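Piltis Lost Property Register

Version 2 of the register kept by the Flostomau bus and tram offices. It holds 1,862 entries, one per item handed in. Of these, 1,836 have a category; the rest are left blank where the desk note could not be read.

Files
items.csv -- one row per item
offices.csv -- office codes and opening hours
categories.txt -- permitted values for the category column

Columns in items.csv
item_id: integer, not reused after deletion
office: code, joins to offices.csv
month_in: month only
category: wallet, umbrella, glove, key, bag, phone, book, other
colour: free text, lower case
claimed: y, n or blank

Card holders, passport covers and folding purses are all entered as wallet. Version 1 kept them apart, but the offices did not agree on the difference.

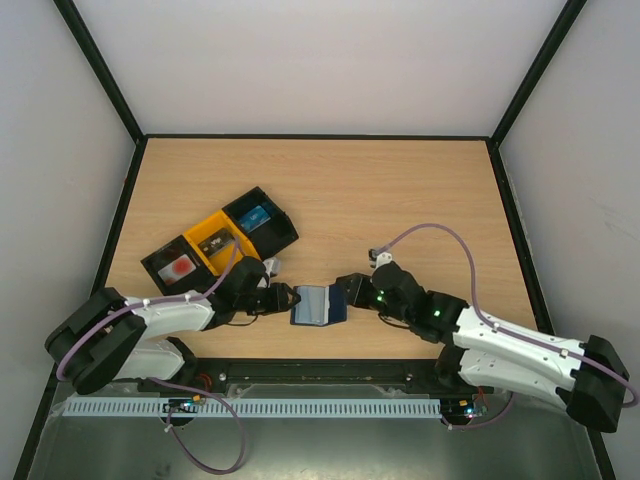

Colour is taken from the outside of the item. Navy and black were often swapped under the counter lights, so treat the two as one value if colour matters to your work. Names, card numbers and addresses were removed before export by Unathi Tshabalala.

Known problems
The Kasprzak office did not fill in claimed before March, which leaves 313 blanks. A blank does not mean n.
Gloves handed in as a pair have one row -- single gloves also have one row.

Maintainers: Ramil Quiambao, Shahzad Rana. Send corrections with the item_id and the column name.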